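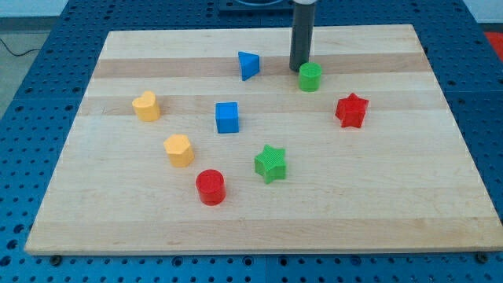
Vol. 3, No. 2

Wood Board Care: Your Frequently Asked Questions
The Noston Home Workshop Bulletin
Nov 18, 2022

Do I really need a special board oil?
Probably not. Plain food-grade mineral oil from the drugstore does the job. Cullura sells a "restoring board serum" in a small bottle with a dropper, and the label lists mineral oil first and a scent second. We asked the company what the scent does for wood. We're still waiting.

How often should I oil a maple board?
The cards that come with new boards tend to say once a month, forever. Who wrote the cards? Usually the people who sell the oil. Look at your board instead. If it seems dull and a few drops of water soak right in, oil it. If the water beads up, leave it alone. Two thin coats are plenty, and wipe off whatever is still sitting on top in the morning.

Is it true that wood kills germs by itself?
We would not bet dinner on it. People repeat this one with great confidence and then can't say where they heard it. Wash the board with hot water and dish soap after raw meat, same as you would plastic, and stand it up to dry.

The strips in my board are different colors. Did I get a bad one?
No. Boards glued up from strips come out banded, even when all the strips are the same kind of wood. Some sellers now charge extra for "color-matched" maple. It cuts bread the same way.

Should I sand to 2,000 grit like the Pillai video says?
Pillai also sells the sandpaper, in a kit. On a board you plan to cut on, a finish that smooth is gone after the first onion. We stop at 220 and nobody at our table has complained.

Can a warped board be flattened?
Sometimes. Put the hollow side down on a damp towel overnight, then let the board dry slowly on its edge. This has worked for some of our readers and done nothing at all for others. Anyone promising a sure fix has not met our March mailbag.

What about the Undeck sealer? It says "one coat, lifetime protection."
Whose lifetime? We read the fine print. The guarantee does not cover knife marks, heat, standing water or "normal kitchen use," so we are not sure what is left. It may be fine on a shelf. We'd skip it on anything that meets a knife.

Can I put it in the dishwasher if the label says I can?
You can. We have our doubts about the label. Long heat and soaking are hard on glue lines, and the store that sold you the board may not want to hear about it later.

Does lemon and salt get rid of onion smell?
It helps a little. So does soap. Try the soap first, it's cheaper.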